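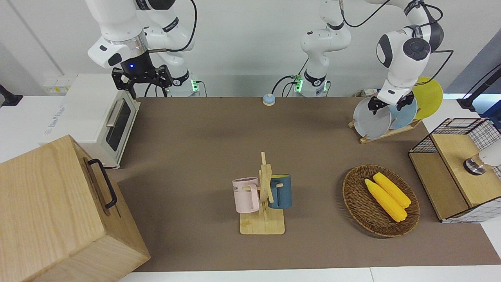 Ceramic glazes and dishwashers: what the test results say
Speaker notes, Pikdale regional potters' meeting, 10/03/2019
Chandrasekhar Kotian

Opening (slide 1)
Start with the complaint, as most of the room will have heard it. Customer buys a dinner plate, washes it daily, brings it back dull. The seller says the detergent did it. The detergent maker says the glaze did it. Both can be right.

Scope: functional stoneware and porcelain, clear and pale glazes only. Metallic lustres are a separate talk. So is lead release, though I will take questions on it.

Mechanism (slides 2 to 4)
Dishwasher detergent is strongly alkaline. Hand-washing liquid is close to neutral. Hot alkaline water attacks the silica network of the glaze directly. Acid works differently: it pulls out the fluxes and leaves a silica-rich skin behind.

Point to stress – a glaze that passes the overnight vinegar test has passed an acid test. It says very little about alkali. Several people here use lemon slices. Same limit applies.

Loss of gloss comes before any loss of colour. The surface roughens at a scale too fine to feel, and light scatters off it.

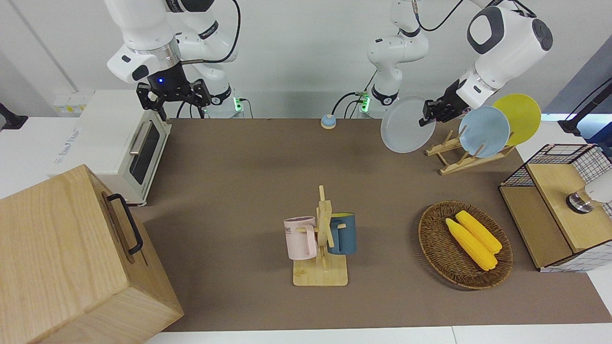
The other visible fault is grey marking from cutlery. Metal rubs off onto a rough surface and stays there. It is often mistaken for scratching. A mild abrasive cleaner will lift it, which is a useful check, but the marks come back faster each time on an etched glaze.

Method (slide 5)
Four glazes, two clay bodies, all fired in the same kiln at Huamán Studio. Test tiles cut from thrown plates so the glaze thickness was realistic. Domestic detergent at the packet dose, hottest cycle, heated drying on.
Gloss read at 60 degrees before the first cycle and every 10 cycles after that. Control tiles kept in a drawer.

Results (slides 6 to 8)
Pause on the graph. Let people read the axes.

Glaze A, high-boron clear: visible dulling by the end of the run, 544 cycles. Glaze B, same base with more alumina: slight change on the meter, none by eye. We kept B going to 839 cycles and stopped because the machine's pump failed.
Glaze C, the Flullum matte: hard to judge, since a matte has little gloss to lose. It did mark badly with cutlery. Glaze D, zinc clear: in between A and B.

The clay body made no difference we could measure. Thickness did. Thin edges at the rim dulled first on every tile.

Limits (slide 9)
One machine, one detergent, one water supply. Vulville water is soft, and soft water is harder on glazes. Somebody will ask about tablets versus powder. We did not test tablets.

Practical advice (slide 10)
Keep silica and alumina as high as the melt allows. Go easy on sodium and boron. Fire to full maturity and check with cones, as a controller reading alone won't tell you. Glaze the rim properly.
Label honestly. "Dishwasher safe" has no fixed meaning on a studio pot – state what was tested and for how many cycles.

Questions
Raw readings are on the handout, second sheet. Glaze recipes are on the back, in grams per 100.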